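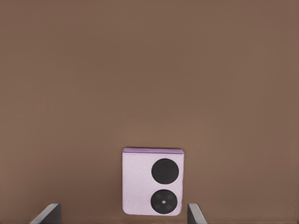 According to a reader who signs as Trundach, a simulator that ships with one phone on one brown table is a screensaver with a price tag, and anyone who trains a gripper on it deserves what the gripper does next. The comment arrived under my January note on the Flesik grasping package, and it is the most common objection I get to products of this type. I think it is half right.

Flesik sells a simulated workcell as a subscription. You get a two-finger gripper model, a library of rendered consumer objects, a physics backend and a tool for writing tasks. The buyers are small integrators who want to test a pick before they pay for hardware time. The folded phone is one of the library's stock objects, and I used it for most of my evaluation. It is a hard choice of part for a tidy reason: a small, nearly square body lying flat, with the hinge along one side and the lenses facing up. A two-finger gripper coming from above has very little height to work with. The fingers must open wider than the body, go down almost to the surface, and close without pushing the part sideways or touching the table.

The objection says the setup is too clean. A plain brown surface, one lavender object, soft light, hardly any shadow. Real benches have glare, dust, trays, and other parts. All true. But the first question an integrator has to answer is whether the approach works at all, and clutter makes that question harder to read. When a grasp fails on a bare surface the list of causes is short: pose estimate, finger clearance, closing speed, friction value. I would pay for that short list before I paid for a better looking table.

I ran 3,802 grasp attempts over 9 days, with the phone placed at random positions and angles between the open fingers. Of these, 837 failed. The log sorted most of the failures as finger contact before closure, typically when the phone started well off center and one finger had much less room than the other. That is a useful result. It tells the buyer to spend effort on centering the wrist before descent, and it costs nothing in broken parts.

Where I side with the reader is on what Flesik does after that point. The base plan includes two surface materials. Lighting can be made brighter or dimmer but not moved. Friction is one number per object, so the grainy finish on the phone's back and the glossy black of its upper circle are the same thing as far as the contact model is concerned. For a parallel grasp on the sides this hardly matters. For a suction cup it would matter a great deal, and the sales page lists suction as supported. I would take that line off until the contact model can tell one patch of a part from another.

The vision side has a similar gap. A lavender part against brown is an easy target for segmentation. A detector can do well on it by learning color alone, and the package offers no warning when that happens. Nadadura, which sells a competing kit, randomizes object color by default and makes you switch it off. Its physics is slower and its task editor is poor, but the default is correct. Flesik has the same function two menus down, off by default, with no mention in the quick start guide.

Then there is the price. Flesik charges by seat, and the randomization tools with more than the two basic surfaces belong to the upper plan. I consider this the wrong split. A shop that only needs to check finger clearance can do so with the base plan and should be charged accordingly. A shop that trains a detector needs variation from the first day, and the base plan lets it train one without variation and feel finished. The person who finds out will be the one standing next to the real cell.

Horobets, the reseller that supplied my license, told me the next release will move color randomization into the base plan. Surface materials and movable lights will stay where they are. I would still buy the base plan for clearance work on flat parts, and I would not train a detector on it.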